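2021-01-22, shared kit safety working group, Vunlow site

Present: M. Odera (chair), two from Bakilana, Griltthorpe rep by phone (dropped out twice), me on minutes. Apologies from Husero.

**1. Last minutes**

November minutes accepted. One correction, item 4 should read "stop button test weekly" and not "weakly". Fixed in the shared copy.

**2. Draft rules for arms used in kitchens and wet areas**

Draft 3 went out Monday. Most had read it. Went clause by clause, slow going.

Clause 2, speed near people. Draft says 300 mm/s whenever a person is inside the taped line. Bakilana want it lower for wiping and scrubbing, as the arm is pushing down on something. Griltthorpe think one number is easier to remember and to check. Left at 300, but a separate force limit to be added for any task that presses on a surface. Limit set at 60 N for now, to be tested before it goes in the final.

Clause 3, liquids. Long discussion. Agreed:

- know what the liquid is before the arm goes near it. If you don't, do it by hand with gloves
- no solvents, no bleach, no hot oil
- cloths only, no loose paper towel (shreds in the fingers)
- power boards and plugs off the bench and above splash height
- cable on the outside of the arm clipped so it can't droop into the sink 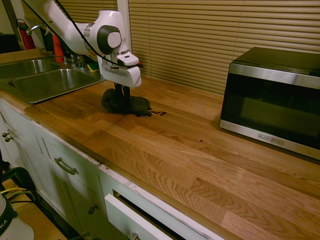
Clause 4, who stands where. One operator, one spotter, spotter has the stop button in hand and not on the bench. Griltthorpe asked if one person can do both for short runs. Answer no. Mwanaisha firm on this. Wording to say "at all times the arm is powered", so nobody argues about what counts as a run.

Clause 5, drawers and cupboards. Draft said closed unless the task needs them. Bakilana want "closed" full stop. Not settled. Try both wordings in draft 4 and vote by email.

Clause 6, cleaning the gripper. Wipe fingers at end of every wet session, check pads for splits, sign the sheet. Used cloths go in the lidded bin, don't leave them drying on the arm base.

**3. Run log**

1,648 runs logged across all sites for the year. 132 have no spotter name filled in. Not good enough. From now a run with no spotter name gets sent back to the site and doesn't count toward their total. Griltthorpe say some of theirs are a form problem, the field doesnt save on the tablet. Bakilana to look at the form.

**4. Training**

Refresher for anyone who hasn't operated in the last 60 days. Half an hour plus a supervised go. Husero still owe us their sign-off sheets, chased again.

**5. Other business**

Extinguisher tags to be added to the monthly walk-round. Spare stop button ordered, hasn't arrvied.

Question on whether visitors can hold the spotter button. No.

**Actions**

- Mwanaisha: draft 4 with the force clause and both drawer wordings
- Bakilana: force test, fix tablet form
- Griltthorpe: fill in missing spotter names where they can be confirmed, leave blank where they can't
- Husero: sign-off sheets
- Me: email vote on clause 5 once draft 4 is out

Closed early as the room was booked. Next date to come by email.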